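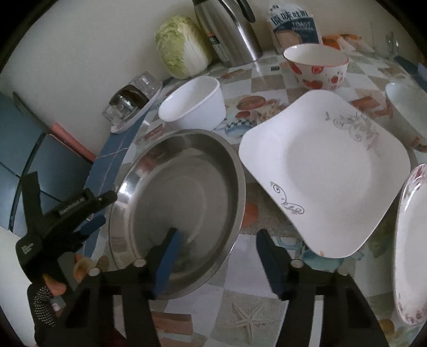

She ran the cafe on the corner in Brescombe for years, the one opposite the bus shelter, and gave up the lease in July. No name please, she says, half the town still owes her for coffee. We talk at two in the afternoon, kettle on.

Does she miss it? "Mornings, yes. Not the rest." The rest being rent, mostly. It went up twice, then the boiler, then the flour. "I was selling a bun and making 50p. And that's a good bun."

She learned to bake at a hotel in Flotow, eighteen months, no German when she got there and not much when she left. Up at four. The head baker threw away anything that wasnt straight. "I cried over rolls. Proper crying." But the plaits she sold in Brescombe were his – same dough, bit more butter.

These days she cooks at home for whoever turns up. Soup, greens, dumplings if there's time. No menu, no card machine.

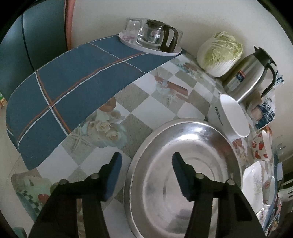

Steel basin on the checked cloth.

Would she open again? Long pause. A unit came up by the station and she went to look, twice. "Lovely light. Terrible drains." She's 83 pages into a notebook of recipes, all in grams, no method written down yet. Her sister wants it typed up by Christmas.

"She can want," she says, and goes to see to teh kettle.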